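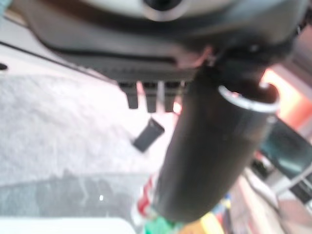 7月、作業記録。21時すぎから開始。

手首カメラの取り付け角を3度下げた。前回までは把持した物の下端が画角の外に出ており、置く直前の位置ずれを追えなかった。今回は筒の先が下辺近くまで入る。ピントは相変わらず手前に寄っていて、机の面から下は使い物にならない。Clostentのレンズは固定焦点なので、スペーサーを削るか、画像処理側であきらめるかの二択になる。削るのは次回。

露出も高すぎる。明るい灰色の天板が白く飛び、黒い筒とハウジングは沈む。自動露出を切って固定値にした。夜はこれでよいが、昼に窓際で動かすと破綻するはずである。

把持対象は黒い円筒。口に銀色の金属の縁がある。光沢があるため、縁の反射で輪郭抽出が二重に出る。縁だけを楕円として拾い、その長軸から傾きを出す方式に変更した。側面の線は補助にとどめる。斜めに持った状態では楕円の当てはめが安定し、垂直に近づくと縁がつぶれて誤差が増える。境目は要測定。

把持力の設定は337から始めた。単位はドライバの内部値で、ニュートンへの換算表はまだ作っていない。平行移動だけなら保持できる。手首を回すと筒が指の間でわずかに回る。値を上げれば止まるが、モーターの温度が71度まで上がったので中断し、元の値に戻した。指先に貼ったゴムの硬度を下げるほうが筋がよい。工房の棚にGokaのシートが2枚残っている。薄いほうを先に試す。

配線。手首の関節を回し切ったところで、カメラのケーブルが張る。余長を足して結束位置を肘側へずらした。干渉はなくなったが、今度はたるみが把持中の画面に入ることがある。らせんチューブで巻くか、ハウジング側に溝を追加するか。後者は再印刷になる。前回の印刷は右側の角が反り、やすりがけに1時間取られたので気が進まない。

制御ソフトはPrurierの古い版のまま。新しい版では手先座標の符号が変わっており、こちらの校正ファイルと合わない。更新すると校正を最初からやり直すことになる。今週は触らない。Abugriの基板は今日は一度も落ちなかった。電源をモーター系と分けた効果かどうかは、もう数日回さないと判断できない。

作業台の色物も認識に影響した。赤や黄の領域が閾値を越えて候補に挙がり、そのたびに探索が止まる。筒より手前の候補だけを残す条件を入れた。片付ければ済む話だが、散らかった台で動かないのでは共用の工房に置く意味がない。

次回の作業。
- スペーサーの厚みをノギスで測り直す
- 指先のゴムを張り替え、手首の回転を再試験
- 楕円の当てはめが崩れる角度を記録
- ケーブルのたるみ対策を決める

23時40分、主電源断。校正ファイルは日付を付けて別フォルダに控えた。六角レンチの2ミリが見当たらず、カメラ台座の最後のねじは手締めのまま。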